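Notebook, Skavano text room
January 30, 2024
Backlist conversion, "The Skallance Road" (historical, siege novel, print edition only)

Carried on from the last entry. The scan text is now through first cleanup and reads straight from the prologue to the author's note. Worked from the Heydari copy, which has tighter gutters than ours but cleaner type.

Chapter breaks. The print edition runs chapters on without a new page and marks them with a small ornament. The same ornament is used for scene breaks inside chapters, so the script split the book in far too many places. Went through by hand and marked chapters with a number and scenes with a blank line. There are 20 chapters plus the prologue. Chapter 6 has no number in print, only the ornament and a dateline. Treated it as a chapter, as the next one is numbered 7.

Datelines. Most chapters open with a place and a season. Four give a saint's day instead. Left as printed. One dateline puts the army at the river crossing in May, but the march in the chapter before ends after harvest. Checked it against the Heydari copy and it is the same there, so it is not a scan error. Query for the editor. Do not fix in the text file.

Scan errors worth adding to the list:
"bom" for "born", all cases.
"arid" for "and". Can't be replaced blind, the word arid is used properly in the description of the hill country.
"comer" for "corner", except in "late comer", chapter 11.
"die" for "the". Far too many real deaths in this book for a global change. Done one at a time with the page images open.
"modem" for "modern", author's note only.
Long dashes at line ends dropped without trace. Found by searching for a lowercase word after a missing space. Probably some still in there.

Hyphens. The print edition hyphenates man-at-arms but not longbowman, and goes both ways on gatehouse. Counted neither. House style is closed up for gatehouse, so closed up. "Cross bow" as two words appears twice, both in dialogue from the same sergeant, both at line ends. Took it as a broken hyphen and closed it.

Italics. The scan keeps italics on whole paragraphs and loses them on single words. Restored from the page images: ship names, the Latin, the letters in part 2. The letters are set in italics throughout in print, which is hard to read on a small screen. Rollanano, which builds the ebook files, asked for roman type with an indent on both sides. Tagged them as letters and left the styling to the stylesheet so it can go either way. Emphasis inside a letter is roman in print. Tagged as emphasis. It will need checking after the build, as that kind of reversal got lost on the previous title.

Map. Full spread at the front, with the castle in the gutter. The two halves were scanned separately and do not meet. Joined version has a step in the coastline and a doubled letter in the name of the ford. Needs a flat original or a redraw. Placeholder in the file for now. Note that the map spells the ford one way and the text another; the text is consistent with itself, so the map should follow the text if it is redrawn.

Glossary. In print it sits at the back, alphabetical, with no page references. Converted to a plain list. Three entries explain words that never appear in this volume and must have been carried over from the earlier one. Flagged, not removed. "Mantlet" is used before the glossary is mentioned anywhere, so a link from the first use would help. Links are not in the spec for this round.

Test build. Ran the first 6 chapters through the Rollanano template to check heading levels, scene breaks and one picture block. The break after a dateline is too wide, and the first line of each chapter is indented when it should be flush. Both are in the stylesheet. The picture block centers correctly and the caption stays on the same page as the picture at the default text size. At the largest size it moves to the next page.

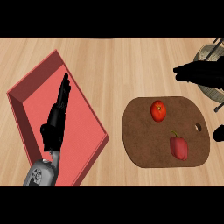
Render, tabletop from above with red tray at left.

Caption text is one step smaller than the body, left aligned. Acceptable. Tried it centered and it clashed with the datelines.

Running heads are stripped, but the page numbers survived in part 4 wherever they sat next to a footnote mark. Removed with a search on digits alone on a line. Kept the year in the inscription scene, which matched the same search.

To do:
Second read of the siege chapters, for "die" only.
Send the dateline query and the glossary flags to the editor together.
Ask Heydari if the dust jacket carries the map, unfolded.
Rebuild with the stylesheet changes, full text this time.
Move the error list to the shared file before starting the next title.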